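Ticket: Wrist camera policy stops short of the target in simulation
Product: Bralesix, tabletop scenes
Opened by: Efa Gape
Handled by: Eifion Owen
Opened: October 2024
Status: Resolved, follow-up open

Efa Gape wrote:
Hello all, and sorry in advance for the length of this one. Since I moved our runs over to the new Bralesix build, the approach controller stops short of the target and then just sits there, commanding tiny corrections until the episode times out. The same policy weights behaved perfectly well on the June build. I ran 80 episodes with the old build and 66 of them finished. With the new one I get 30 out of 80, and I haven't touched the seed list or the controller gains.

What I've tried so far: a clean install, deleting the Calvo cache, running on the other workstation, and turning off domain randomisation altogether. Turning off randomisation helped a little, which made me wonder about the images and not the control side. The log is full of this line:

[perception] target mask rejected: area below threshold

I can send the full log if that's any use, but it is mostly that line over and over again.

Eifion Owen wrote:
Hello Efa, thank you for such a thorough report, it saves me asking half my usual questions. Could you tell me which renderer you have set in the scene config, and whether you pass your own camera settings or let Bralesix fill them in? There was a change to shadow handling in the new build and I'd like to rule it out before we go digging in the controller. If you could save a wrist view from one of the stuck episodes as well, that would be lovely.

Efa Gape wrote:
Renderer is Brullach, whatever the default quality is. Camera settings are ours, copied from the old project, so the near plane and field of view are the same as they always were. I've checked those twice now, having been caught out by the near plane before – a very long afternoon, that was.

Eifion Owen wrote:
Right, I think I have it, or most of it. The new build changed the default shadow map to a much smaller one, so shadows come out blocky, with stepped edges. That is ugly but harmless by itself. The trouble is that the Bramen segmenter picks its colour threshold from the whole picture, and a big dark patch on the table drags it down. The darker side of a red target then drops out of the mask, and once the fingers cover a bit more of it, what remains is too small to pass the area check.

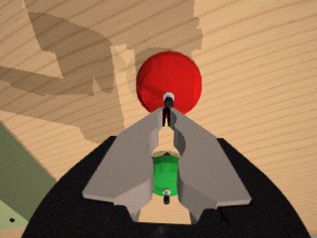 Please try these in the scene config, one at a time if you have the patience:

shadow_map_size: 2000
mask_threshold: fixed
hold_last_mask: true

The last one keeps the previous good mask when a new one is rejected, so the controller has something to aim at on the way in. I'd leave it off for scenes with moving targets.

Efa Gape wrote:
Patience found, and a pot of tea with it. The shadow setting alone got me most of the way back, and the fixed threshold did the rest – 66 out of 80 again, and the rejected line has nearly gone from the log. I've left hold_last_mask off for now as we do have a few moving scenes coming up. Could the shadow default go in the release notes, please?

Eifion Owen wrote:
Very glad to hear it! I've raised the release note and a separate request for Bramen to take its threshold from a region near the target. Marking this one resolved, and I'll link the request as soon as it has a number.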